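Folding black work pants on a bare mattress - is there a right way?
Last updated: January

Agata_Melis wrote:
I moved into the new place in Kotgate and the bed is still waiting for sheets. So naturally I have made it my laundry table.

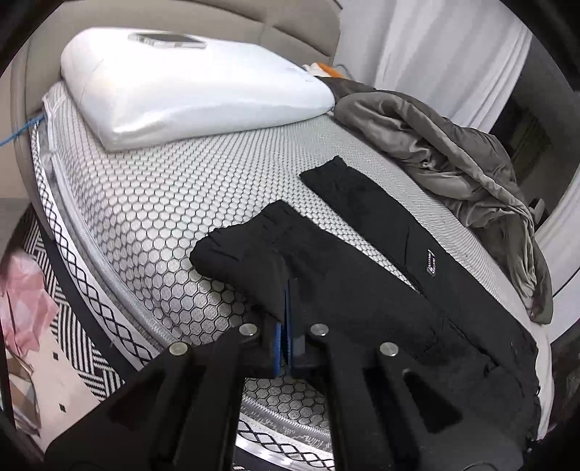
My problem is pants. Black ones especially. I fold them in half along the leg, then in thirds, and by the time they reach the drawer they look like I wrestled them in there. Every bit of lint in the building has also found them. I have a pile to get through and about as much patience as you'd expect. Does anyone fold on a bed and get a decent result?

thodoris_c wrote:
Folding on a bed is your first mistake. A mattress gives, so you're pressing creases into something that presses back. Use a table.

Agata_Melis wrote:
The table is in a box, Thodoris. It is 306 pieces and a bag of screws.

Anselmo H wrote:
The bed is fine. Hold the waistband, shake once, lay one leg flat on top of the other and smooth from the waist down to the hem. The crotch sticks out in a little triangle, so tuck that in before you fold anything else. Most people skip the triangle and then blame the mattress.

thodoris_c wrote:
I have never skipped the triangle in my life.

Dzifa G wrote:
Hang them. Clip hangers, 20 to a pack, done. I gave up on folding pants years ago and my evenings have improved.

Anselmo H wrote:
Clip hangers leave dents in the cuff. You've traded one crease for two.

Dzifa G wrote:
At my ankles, where I keep all my secrets.

Tarcisio_F wrote:
For the lint: turn them inside out before washing and keep them away from towels. A damp rubber glove gets the rest off. And put a sheet down before you sort laundry, even an old one. Mattress fabric with any texture grabs fuzz and hands it back.

Agata_Melis wrote:
Did the triangle. Annoyingly, it worked. Four pairs in the drawer and they look like they belong to an adult. Sheet goes on tonight - probably.

Reader comments

Brimen30: Rolling. Why has everyone ignored rolling?

kartha_lane: Rolled pants are for suitcases.

Brimen30: My drawer disagrees, and it closes.

Related threads
- Lint roller or rubber glove?
- Do you wash new sheets first? (20 replies)
- Clukow dresser, bottom drawer sticks
- Moving in January: what to unpack first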